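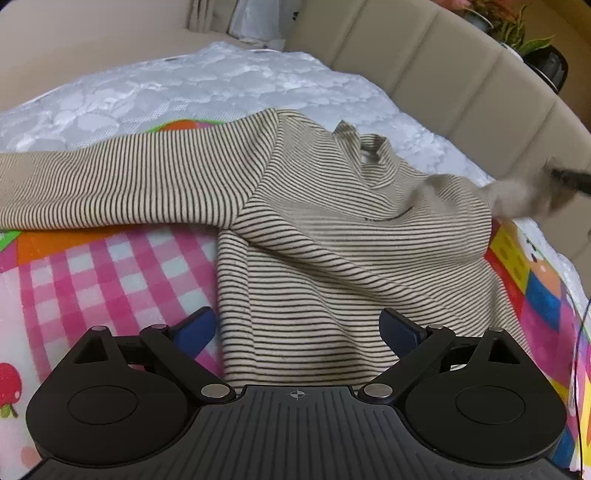

*Striped shirt on the printed mat, hand-held gripper in the foreground.*

# Pre-visit check: garment handling demonstration, Prallport

Demonstration: Simanjuntak folding task, hand-held grippers, shirt on a bed
Checked by: Chih-ming Fang
Month: October
Procedure: Pruniveck site sheet 207

Marks: **P** pass, **C** pass with comment, **F** fail, **N** not checked.

## 1. Access and viewing area

- 1.1 Route from front door to bedroom clear — **P**
- 1.2 Visitor line taped on floor — **C**. Tape lifts at the doorway. Press down again before the first group.
- 1.3 Group size limit posted — **F**. Notice still at Jeron with the printed programme. To be fetched.

## 2. Work surface

- 2.1 Mat lies on the quilted cover without slipping — **C**. The cover is soft and the mat creeps after repeated folds. Reset between groups.
- 2.2 Garment free of pins, tags and loose buttons — **P**
- 2.3 Spare garment to hand — **P**. Bag 260, plain.

## 3. Grippers

- 3.1 Pivot screws and pins seated — **P**
- 3.2 Blue pads clean, edges not lifting — **P**
- 3.3 Fingers open and close freely — **C**. One handle is stiffer than the other near full opening. Within limits; recheck after the morning groups.
- 3.4 Pinch warning given before anyone is handed a tool — **N**. Depends on the presenter. Add to the opening talk.

## 4. Handling check

Narrow stripes are kept for this task so that visitors at the back can follow the folds. Cloth that bunches up is to be steadied with both tools and then laid flat again, without pulling on the collar.

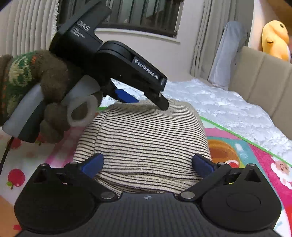 Sleeves should be pushed back clear of the joints before work starts. Knitted cuffs snag more easily than woven ones — ask the operator to check.

- 4.1 Operator can release the cloth at once on request — **P**
- 4.2 Cables clear of the jaws through a full fold — **C**. Slack to be kept to the operator's side.
- 4.3 Visitors kept out of arm's reach — **P**

## 5. Records

- 5.1 Checklist filed under job 867 — **P**
- 5.2 Items open: 1.3 and 3.4. Both to be closed before doors open at 10:00.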